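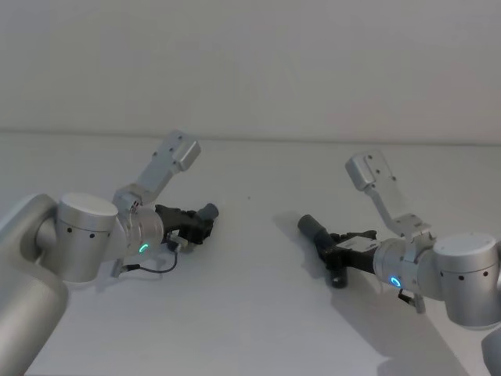 Gorkley small parts set
README, third go at it

Hello, and thanks for downloading this. Gorkley is a collection of short sequences of little cylindrical parts being picked up, turned round, passed across, joined and put down again on a white tabletop. I started it because I wanted something plain to practise sorting and labelling on, and everything I could find was full of mugs, spoons and fruit. Lovely things, but I work with fittings all day and I wanted fittings!

The set has 18 kinds of part in it, split over 6 folders. Each sequence comes with a short text note saying which part it is, which way round it started and what was meant to happen to it. Nothing runs longer than it has to, so you can skim a whole folder over a cup of tea.

What you get

parts/ has a plain text sheet for each kind of part: length, width, colour at each end, and whatever nickname we gave it.
sequences/ has the pictures, sorted by part and then by task.
notes/ has the notes that go with them, same names, one per sequence.
spares/ is stuff I couldn't bring myself to delete. Have a rummage, but don't report bugs on it please.
tilau/ is the older batch, kept apart, with its own slightly odd naming (more on that further down).
lists/ has the master list and the list of things I've withdrawn.

About the table and the wall

People ask about this more than anything else. The top is matte white and the wall behind is pale and bare, and I like it that way. Small grey parts stand out well enough, and there's no wood grain or pattern to send your outlines wandering. The drawback is the white bits. A white end piece over a white table is a pain to outline by hand, and I went cross-eyed over a few of them. Where I wasn't sure of an edge I've written "soft edge" in the note, and you should take me at my word.

You'll also meet the odd dark speck on the table. Leave it alone. It isn't labelled as a part, and I'd much sooner you kept it in than painted it out, as proper work surfaces have specks on them. The same goes for the faint line where the wall meets the table. It's useful if you want to level things up, and I've not drawn it in for you.

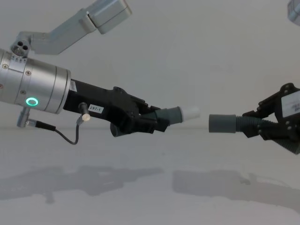
Words by Ebenezer Gbeho
Part sheets checked by Zuweira Sarpong

The grey ones with a white end

These are my favourites and they take up far more of the set than they deserve. Dark grey body, short white cylinder at one end, simple as that. In the notes I call the white end the "nose" and the other end the "tail". When a part is held level I write down which way the nose points, left or right as you look at the picture. So "nose right, level" means just that, and you don't have to work out whose right I meant. (The Tilau batch did it the other way for a while. Sorry. There's a line at the top of each of those notes telling you which.)

Zuweira measured the lot again in May and found that I'd swapped two of the sheets, Bromix and Ametepe. Those are only our nicknames for two sizes that look very alike from the side. The sheets are right now. If you've got an older copy, just replace the parts folder -- the sequences haven't changed.

How the notes are written

One thing per line, lower case, no full stops. A typical one goes like this:

part: bromix
start: lying flat, nose left
task: lift, turn, hold level
end: nose right, level
remarks: soft edge at nose

If a line is missing, it means I didn't know. I never guessed to fill a gap. There are 3 words for how a part is sitting: flat, level and upright. "Flat" is for on the table, "level" is for held sideways off it, and "upright" is for standing on its tail. I did try having a word for "leaning", but Zuweira and I could never agree on when something was leaning and when it was just upright and a bit tired, so that went.

Things I know are wrong

The light is brighter in the middle of the table in a fair few pictures, so the greys drift a little. Please don't use this set to match colours.

Some parts are half hidden by whatever is holding them. I've outlined only what can be seen and haven't drawn in the rest.

The master list spells "tail" as "tial" in one column heading. Somebody's script depends on it now, so it's staying.

Using it

Folders hold up to 300 sequences each, so opening one with thumbnails switched on can make an old laptop sulk. Go in by the list if you can.

Use it for whatever you like, teaching included. A mention of Gorkley would be nice. If you find a note that doesn't match its pictures, send me the name of the sequence and what you think it should say -- I keep the corrections at the bottom of the withdrawn list until I've had time to look at them properly.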